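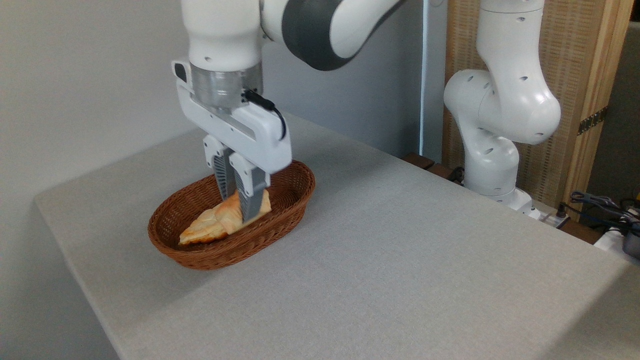 Gripper in the basket, with croissant.

13 Aug 2026
Debt lab notebook, repayment pause model

Picked up where Somkiat Thepsuriya left the loan sheet. His last note reads "interest seems fine", and I spent the morning finding out what he meant by fine.

The sheet has 67 loans, all bilateral, all made up by us to look like the book of a small country that borrows in other people's money. The question hasn't changed since February: if every lender agrees to stop collecting for a year, what does the borrower owe at the end of it? One would think less trouble. The model says the same trouble, later, with interest on top.

Run 1. Payments frozen, interest added to the principal. Koduteo got through it without complaint, which made me suspicious. Checked the first few rows by hand and found it had frozen the payments and the interest too. A very generous set of lenders. Threw the run away.

Run 2. Same, with interest switched back on. Total at the end of the pause now higher than at the start, as it should be. The repayment hump lands in the two years straight after, when our imaginary finance minister was hoping to build a road.

Run 3. Added the Canpolat loan, the awkward one. It is backed by port fees held in an account abroad, so the lender can go on helping itself while everyone else is being patient. Tried it in and out of the pause. With Canpolat out, a good part of what the others give up goes straight to Canpolat. Somkiat says this is realistic. I said I'd hoped it was a bug.

Things to fix:
- Grace period dates. Half the sheet counts from signing and half from first drawdown. I did this. I've left Somkiat's initials off the blame column.
- Currency. Four loans are entered in thousands and the rest in millions. One of them was making Doditholm our biggest creditor, ahead of every government in the sheet. Doditholm sold us a pretend ferry.
- Late fees. Set at 300 basis points in the code and 30 in the notes. The notes are older. The code is more confident. Ran both; the low one moves the total very little and the high one eats most of the saving. Need to settle this before anybody draws a chart.

Tried the Girnolitz method for sharing out the hump after the pause (everyone gets paid in proportion to what they gave up). It works on paper and falls over when a lender gave up nothing, as it divides by zero. Put a floor in. There is probably a moral point in there about lenders who gave up nothing, but the floor stays.

Somkiat wants a run where the pause is extended once, then extended again. I asked how many times it should be allowed and he said to look at how these things usually go. Have put a loop in with a limit on it.

Next: sort the dates, rerun 2 and 3 with the same late fee in both, and save the results somewhere other than my desktop. Old runs are in the folder called final. Newer ones are in final_old, for reasons I no longer remember.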